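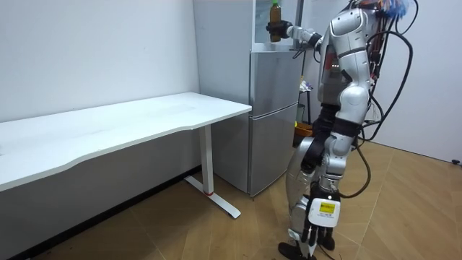

Ticket 663
Category: Break room, fridge
Status: Resolved, left open for comments
Assigned to: Selim Karakaya

Original request, 8:40 in the morning:

Hello and sorry to bother you again so soon after the business with the kettle. The two-door fridge in the small room is not keeping things cold, at least downstairs. The milk turned well before its date, and the Fovik iced tea I put in yesterday was barely cooler than the room when I poured it at lunch. The upper door seems fine (my frozen peas are like gravel). Could somebody have a look before the December lunch, please? We have a lot of food coming.

Reply from Selim, 9:15:

Good morning, and it's no bother at all! Thank you for telling me about the peas, because that helps more than you'd think. If the freezer is holding, the cooling part is probably all right and the cold air just isn't getting down to the lower half. Please move the milk and any meat over to the fridge in the Bellamy office for now, they have said they don't mind. I'll come by after I finish with the sink on the second floor.

Log, 11:30:

Put a thermometer in a glass of water on the middle shelf and left it there while I looked at everything else. Dial was set to 3, same as always. Light goes off when the door closes. The seal on the lower door was a bit sticky down near the hinge, with what I would guess is old maple syrup, so I washed it with warm water and dish soap and dried it with a towel. Did the paper test afterward, shutting a strip of paper in the door and tugging, and it held all the way along.

Then I opened the freezer and had a good long look. Somebody had pushed a very large bag of Irkden dinner rolls flat against the back wall, right over the vent, and it had frosted itself in place. I didn't want to chip at it with anything sharp, so I emptied the whole compartment into two coolers, switched the fridge off at the wall and left both doors open with towels on the floor.

Log, 3:20:

Frost gone, rolls freed, towels wrung out. Wiped both compartments, let them dry, switched back on. I've kept a hand's width clear in front of the vent and would be grateful if we could all keep it that way. Freezer things are staying in the coolers until it's properly cold in there again.

Also threw out a jar of Felon relish that had no lid. If it was yours, I do apologize, and I owe you a jar.

Log, next morning, 8:05:

Glass of water reads 37 on the middle shelf, which is just where I like it. Freezer food went back in last night before I left. Milk can come home from Bellamy whenever somebody is walking that way.

A few small requests while I have your attention. Tall bottles go in the lower half, please, and caps on tight, as a slow drip of something sweet is what gums up a door seal. Let soup cool a little before it goes in. And for the lunch, bring the cold dishes in the morning, a few at a time if you can manage it, so the poor thing can keep up.

Comments (3)

marnie_b: Thank you Selim!! The rolls were mine, I am so sorry. I bought them on sale and just kept shoving until the door shut.

Selim Karakaya: Don't give it another thought, Marnie. They've survived very nicely and I hope you'll bring them to the lunch.

desk31: Iced tea is cold again. Is there any chance of an extra shelf in the lower part? The tall bottles only fit on one side.

We use cookies to keep you signed in to the help desk and to remember your ticket filters. Accept | Manage settings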